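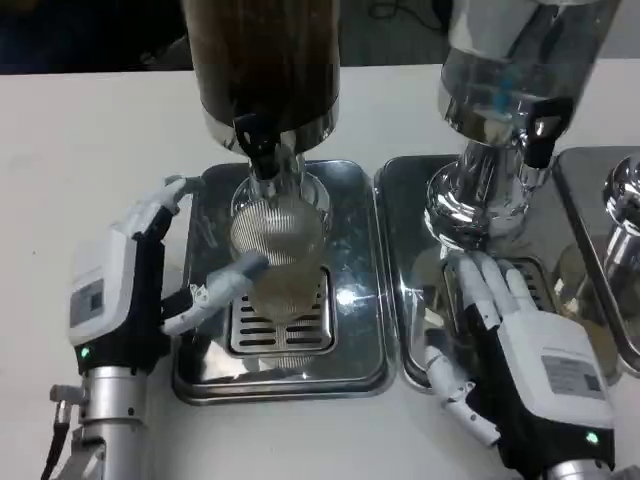 Cylinder drink dispensers with chrome base, black tap handle and steel tray.

Clarnitz Cylinder Drink Dispenser
Product code 631

If you put on breakfasts, parish teas, wedding drinks or a canteen lunch where people help themselves, this is the dispenser we'd point you to first. It's a tall clear tank on a rounded chrome base, with a glossy black tap handle at the front and a short chrome spout below it, and the whole thing stands on its own stainless-steel tray. We have sold a lot of dispensers over the years and this is the one we kept for our own tea room!

The clear tank does most of the work. Guests can see there's juice or cold coffee in there without lifting a lid, and your staff can see from across the room when it's getting low. A dark drink looks wonderful in it (cold brew and iced tea especially), and so does plain water with a few slices of lemon and a handful of mint. The silver band at the foot of the tank gives it a smart finish, and it looks just as much at home on a white cloth as on a bare counter.

The tray

Each dispenser comes with its own tray, which has rounded corners and a raised, stepped rim. The drip grate sits in the front half, directly under the spout, so the cup goes where the drips go. The grate lifts out for washing. If you've ever spent a wedding mopping round a tap with paper napkins you'll know why we like this so much.

Polished steel does pick up smudges and, with use, fine scratches. A soft dry cloth at the end of service brings most of the shine back. Please keep scouring pads and gritty creams well away from it, and from the chrome too.

The tap

Push the handle back to pour, let go to stop. It's light enough for children to use and it closes with a good firm feel. The washer inside is a standard part and we keep spares on the shelf. Changing one takes a couple of minutes with the tank empty, and there's a drawing in the box showing which way round it goes (flat side towards the spout, if you've lost the drawing).

Cups

Most takeaway cups and tumblers fit under the spout. For buffets we like the translucent ribbed ones, which are easy to grip when your other hand has a plate in it. Very tall glasses need to be tilted, so if you mainly serve in those, have a look at the Demska stand further down this page.

Setting up a row

One dispenser is handy. A row of them along a table is a proper drinks station, and they do look splendid side by side! Set the trays down first and line up their front edges, then add the bases, then the tanks, and fill them last of all. A full tank is heavy, so fill from a jug with the dispenser already in place. Leave enough room between the trays for a hand and a cup, and put the most popular drink at the end furthest from the food or you'll have a queue through the sandwiches.

Cleaning

Tank: wash by hand in warm soapy water, rinse, and leave upside down to dry. No dishwasher, please.
Tap: run warm soapy water through it after every use, then clean water. After anything with pulp in it, take the tap off and brush it out.
Tray and grate: the dishwasher is fine for both.
Base: wipe only.

For cold drinks only. Hot tea and mulled wine need a different sort of urn altogether, and we're happy to help you choose one.

What's in the box

Tank with silver band
Chrome base with tap and spout
Steel tray with drip grate
3 spare washers
Fitting drawing

Goes well with

Demska raising stand, for tall glasses
Fastard tap brush, long and thin, the only one we've found that gets right round the bend
Dimaculangan ribbed cups, translucent, sleeve of 80

Hire

We hire these out as well as selling them, up to 10 at a time, each with its tray. June goes early every year with all the weddings and school fairs, so do get in touch in good time if that's your month. Hired dispensers go out clean and we'd like them back rinsed, but you needn't polish them. We do that here.

Questions about taps, spares or hire go to Imelda Bautista, who can usually tell which washer you need from a photo. Ring the shop or use the contact form and mark it for her.

Page updated Fri 4 October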